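FOR RELEASE: January 8, 2021

Pronda opens its big folding table to the people of Ovville

Hi, it's me again, the one who writes the Pronda news and also does a fair share of the Pronda laundry! We're a small home-care workshop in Ovville, and starting in May we're running something I've wanted to do for ages: a course on folding T-shirts. Just T-shirts. The whole thing happens at one big cloth-covered table with tall white panels behind it, and by the end you'll have a fold you can do half asleep (I often do).

The course is called Nogueira, after the street where we had our first tiny shop, and it runs for eight evenings. There are 13 places on each course. Bring your own shirts if you like, the older and stretchier the better – a brand-new shirt is far too easy.
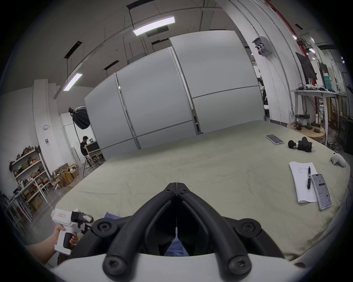

Do I need to know how to fold already?

Not at all, and a few bad habits are fine too. The first evening is all about getting a shirt flat, and most of us have never really been taught that part.

We'll start with the plain short-sleeved T-shirt, because everybody has a pile of them. Lay it face down, smooth it from the middle out to the sides, and only then think about the sleeves. I used to rush this bit. I'd fold first and pat the lumps down later, and my drawers looked like it. These days I take hold of both sides, pull gently, let the shirt settle, and check that the sleeves haven't popped up on me.

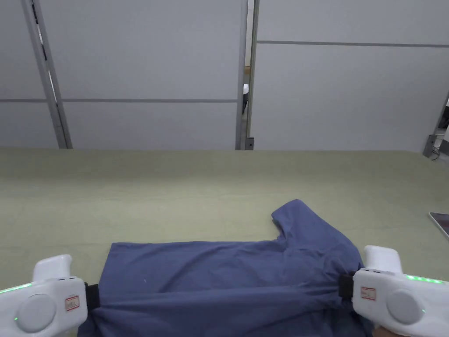 A message from Fotaddale came in after our last newsletter, asking whether soft old cotton should be folded smaller than stiff new cotton, as the old ones always flop over in the drawer. Great question! I fold mine one extra time so they can stand on edge, and I leave the stiff ones a bit wider. We'll spend most of the third evening on this, with plenty of floppy shirts to practice on.

Then there's the matter of the crumpled heap. You know the one. It comes out of the basket, lands on the table and just sits there looking at you. My rule is to find the collar first, always the collar, and let the rest hang down from it before you lay anything out. Once you know where the neck is, the shoulders are easy, and from the shoulders you can find the hem without turning the thing over four times.
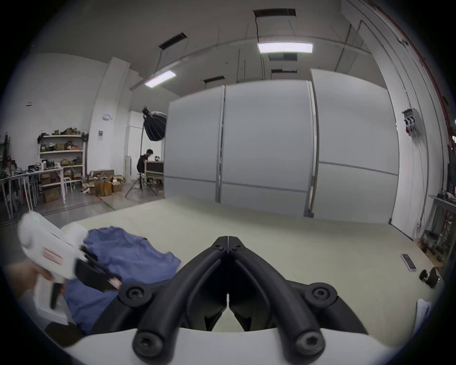 I also like to work with one shirt at a time and keep the rest of the pile off to the side, or on a chair if the table is getting crowded. You don't need a special board for any of this, though you're welcome to bring one if you're fond of it. A clean cloth over the table helps a lot – shirts slide around on a bare shiny top and it drives me up the wall.

The full course costs $71, or $40 if you only want the first half. You can switch from the half to the full course later on and just pay the difference. 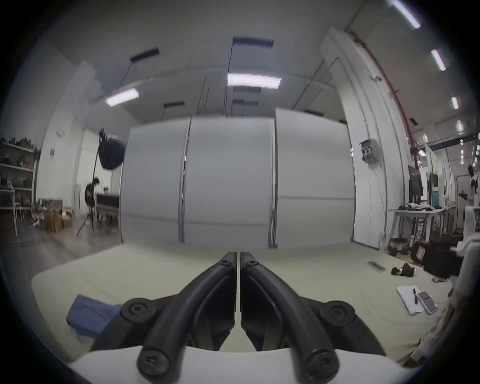
One reader wrote to say the short course sounded perfect, but could a teenager come along too, since the bedroom floor at their place was mostly T-shirts by now? Absolutely, bring them! Anyone 13 or over can have a place of their own.

Sign-up is at the Pronda front desk in Ovville or through the form on our news page. If you write about home life and would like to sit in on an evening, send a note through the same form and put "Nogueira press" in the subject line.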